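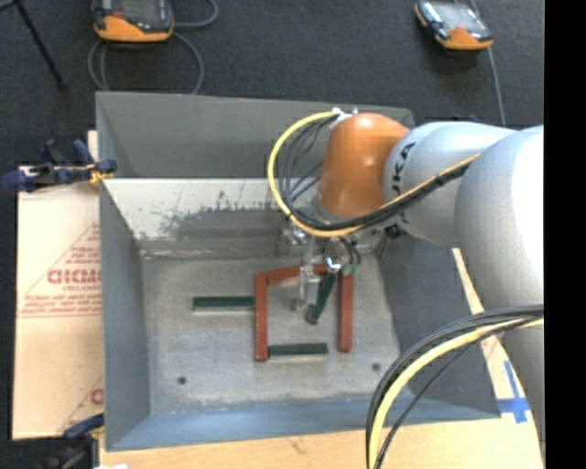

Hạnh Kiều wrote in to ask whether a blank in the amount column means it didn't rain or means the gauge wasn't read, and could I please say so somewhere near the top. Yes! Sorry! A blank means the gauge wasn't read. A dry day is a 0. If you average over the blanks as though they were zeros you'll get a very thirsty garden.

Pludura: garden rain readings from old notebooks

Pludura is a typed-up set of rain gauge readings from three gardens, which I call Esine, Phan and Islow. The notebooks were kept by hand, mostly in pencil, and I've been typing them in on and off all year, usually with the radio going. There are 339 notebook pages behind this release and 608 rows in the table. If that looks like too few rows for that many pages, you haven't seen the pages. Lots of them are seed orders, sketches of where the beans went, and complaints about slugs (I left all of those out, a bit sadly).

This release is dated 18 September 2019. Older copies had the Islow readings shifted by a day, so please throw those away.

What's in the folder

readings.csv is the one you want. Each row is one garden on one day.
pages.csv tells you which notebook page a row came from.
oddities.txt is my running list of things I couldn't make sense of.

Columns in readings.csv

There are six:

day - the date the reading belongs to, year first, then month, then day
garden - esine, phan or islow, all lower case
amount - rain in millimeters, blank if there was no reading
as_written - exactly what was on the page, spelling and all
flag - a single letter, explained further down, or empty
note - my own comments, which you can skip

I went back and forth over keeping as_written and I'm really glad I did. Phan was read in inches for the first notebook and then switches to millimeters halfway down a page with no announcement whatsoever. I converted the inches, but if you think I've put the switch in the wrong place you can check for yourself.

Flags

a - added up over several days. Someone went away, came back, and wrote down whatever was in the gauge. The total goes on the last day and the days before it are blank.
o - overflow. The Islow gauge tops out at 100 mm, so anything marked o is at least that much and possibly a lot more.
s - snow. The notebooks aren't clear about whether it was melted before it was measured, so I'd drop these from any totals you care about.
u - unsure. I could read it two ways and picked one. The other way is in the note column.

Which day does the rain belong to?

This one gave me the most grief. The gauges were read in the morning, so most of what's in them fell the day before. Esine's keeper wrote the reading on the line for the morning it was taken, and Islow's keeper wrote it back on the previous day's line (with a little arrow, which I ignored for ages, hence the bad older copies). I've moved everything to match Esine, so the day column is always the morning of the reading. If you're lining this up with somebody else's daily totals, check what they do first. People are very loyal to their own way of doing this.

I haven't tried to fix the time of day. Now and then there's a scribble like "read after lunch, forgot" and those scribbles are in as_written.

Things I know are wrong

February is a mess at all of the gardens. Frozen gauge, cracked gauge, gauge brought indoors, gauge put back out and not mentioned again. I'd treat every February row as a rumor.

Phan moved its gauge from next to a hedge to the middle of the lawn at some point in the second notebook. The readings go up afterward, which makes sense with a hedge no longer catching half the rain, so please don't go announcing that the place got wetter. I haven't corrected for it. I don't know how I would!

There's one Esine page with a tea stain right across the amounts. Rory Jardine had a go at it with a bright lamp and got more out of it than I did, and his readings are in there with a u on them.

Some sevens are probably ones. I've compared against the same keeper's sevens elsewhere where I could, but the Esine handwriting gets wilder as the evenings get shorter and I've surely missed a few.

What it's good for

Playing with, mostly. It's nice for practicing on messy dates and missing values, and it's nice if you just like rain. I've used it to draw a very long strip chart that now runs along my hallway. I wouldn't use it for climate work or for designing a drain. The gauges were cheap garden ones, they weren't checked against anything better, and a gap in the readings often falls exactly when the weather was interesting.

I haven't included where the gardens are. The keepers' families were happy for the numbers to go out and less happy about the addresses, so the names will have to do. Please don't try to work it out.

Using and sharing it

Do what you like with it. Change it, chop it up, put it in a class handout. If you pass it on, keep this file with it so the next person knows about the blanks and the arrows. A mention would be lovely but I won't come looking.

Sending fixes

If you spot something off, tell me the garden, the day, and what you think it ought to say. Don't send me a whole corrected table, please - I had one of those once and spent a whole weekend finding the change. I can look up the page for any row as long as you don't sort pages.csv and save over it (I've done that too).

Still to do: the last Islow notebook, which has been in a damp shed and is drying out between sheets of blotting paper on top of my bookcase.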